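Snack Sorting at the Fena Street Study Room
Project report, Jawad Durrani
Group: Noman Hayat, Mehwish Tarar, me
12 May 2019

What we were trying to do

Our class had to pick a small everyday mess and fix it, then write up what we did. Mehwish wanted the bike rack, Noman wanted the shoe shelf, and I wanted the snack table because I'm the one who is always digging through it hungry at night! I won (I think they were tired of arguing). The study room gets a big mixed bag of snacks every few weeks, it gets dumped on the table, and by the end of the week only the stuff people don't like is left, all mixed up with empty wrappers.

Our plan was simple. Put the snacks in trays, sort them some sensible way, and see if people kept it tidy.

Budget and supplies

We had 60 dollars and didn't spend all of it. Most went on the snacks themselves, which we got at Pirzada, the grocery two blocks down. Mehwish found the plastic trays there too, on the bottom shelf near the mops. The tablecloth was already in the room and I kind of love it, it makes the whole thing look like a picnic.

How to sort snacks (harder than it sounds)

Noman's first idea was to sort by flavor, sweet on one side and salty on the other. That lasted one evening. A lot of the packets have labels in Chinese, and none of us reads Chinese, so we were guessing from the pictures and guessing badly. I was sure one thing was candy and it was very, very spicy.

Next we tried color. It looked great for a day, but people don't go looking for "something red" when they're hungry, and Mr. Abbasi pointed out that the color tells you more about the brand than the food. Fair enough.

What we ended up with was size and shape. Small wrapped pieces and puffy packets go in the tray, because they slide around everywhere otherwise. Flat bags get stood up along the back like books. It's easy to explain and you can do it without reading anything.

Filling the tray

We did the sorting right on the checkered cloth, a few pieces at a time, with the orange-yellow tray in the middle. The tall bags with the bright green edge were my favorite to handle since you can spot them from across the room. 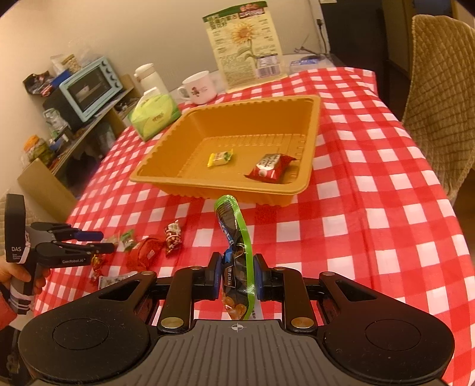 What we'd change

The tray needs dividers. Small candy drifts into the corners and the puffy packets sit on top of it. Noman wants to cut some out of cardboard in August when we're back. I'd also like a little bin for wrappers right next to the table, and Mehwish says we should ask people what they want before we go shopping again, so the leftovers pile gets smaller.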